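Ticket 351: clear tube racks, Drernbridge teaching lab
Status: open, in spirit closed
Reading time: 2 minutes
Last updated: 17 August 2021

Reported by Fumiko Hamada. The new Vavex acrylic racks arrived in April and have been disappearing ever since. None has left the building. Put one on a white bench under the ceiling lights and it simply stops being there, until someone finds it with an elbow. One box of 100 tubes lost so far.

First attempt: coloured tape along the top edges. It peeled off in the wash and blocked the drain, which got its own ticket.

Second attempt: a black cloth over the table. The holes now show up as pale rings, and people have stopped stabbing the bit in between. Dull, cheap, works.
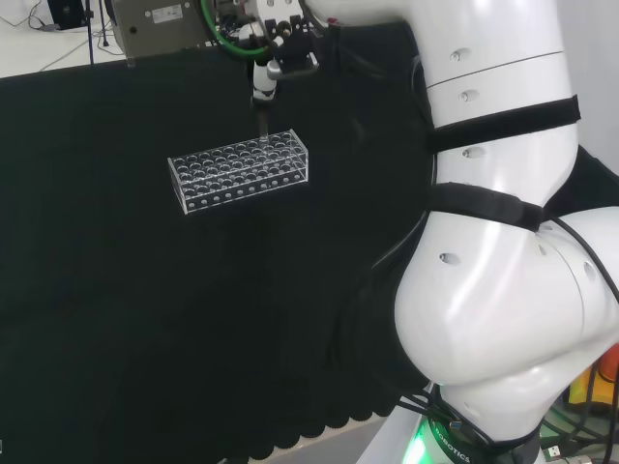 Can the cloth go through the wash with the lab coats?
Wash it separately and cold — the first one turned a whole load of coats the colour of old dishwater.

Remaining complaint: from a low stool the lower holes show through the upper ones, and a tube can go in at a slant. Look straight down, let the tube find the bottom hole, then let go. Ishida has asked for solid blue racks instead. The quote came to 1,690, so Ishida has been issued with a second cloth.

Leaving this open until the lint question is settled.

Contact: Clitodmont Lab Services help desk | © Clitodmont | Back to top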